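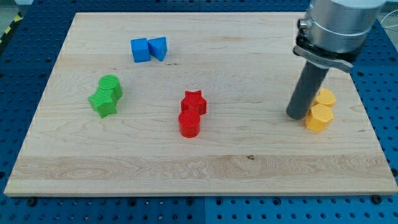 My grandmother kept her recipes in a biscuit tin, and when she died the tin came to me, along with a rolling pin and a coat I will never be slim enough to wear. I've been meaning to write about it for ages. There are 283 cards in there (my cousin Tamsin Ashby and I sorted them one October over a great deal of tea) and a good many of them are for the same walnut cake. She just kept writing it out again, with a little more butter each time. I think of those cards whenever I see a pale piece of maple like this one, with the grain running straight along it and then going all swirly in one darker band, with a small knot in the middle. Her handwriting was just like that. Neat as you please for most of the card, and then a great loop and a muddle where the phone must have rung.

Anyway, the cards. I had a grand plan to type them all up and have a little book printed for the family, and I got as far as 28 before I stalled. The trouble is that she never wrote down anything she already knew. "Make the dough, then proceed." Which dough, Gran? Proceed where? The card for her plum dumplings says "as Faustine does" and not another word, so I had to find Faustine Lebrun, who lived next door to her for years and has since moved in with her son. She was so pleased to get my call! We talked all through the afternoon, and I came away with the dumplings, a soup I'd never heard of, and the full story of a feud over a hedge.

If you're starting on something like this yourself, I would say call people first and type later. I did it backwards. I spent weeks squinting at one word that I had down as "mace," and Faustine knew right away it was "more."

I also made the walnut cake 3 times in one month, from three different cards, and fed it to anybody who came to the door. My neighbor Angus Tapsell liked the earliest version best, the plain one with hardly any butter, and I'm sorry to say I can't agree with him. The last one is heavy and a bit greasy and sinks in the middle, and it tastes exactly like her kitchen – I had to sit down for a minute after the first bite.

Tamsin thinks we should leave all the versions in the book, one after another, and let people choose. I'm coming around to it, though it will make for an odd chapter. I still haven't worked out what to do about the stains, either. Some of the cards are so spotted with vanilla that a typed copy seems a little sad next to them, and I may end up putting both on the page.

The dumplings are next. I need to find some decent plums first.

Last updated: 4th June

Contact me | © Tales from the Biscuit Tin | Back to top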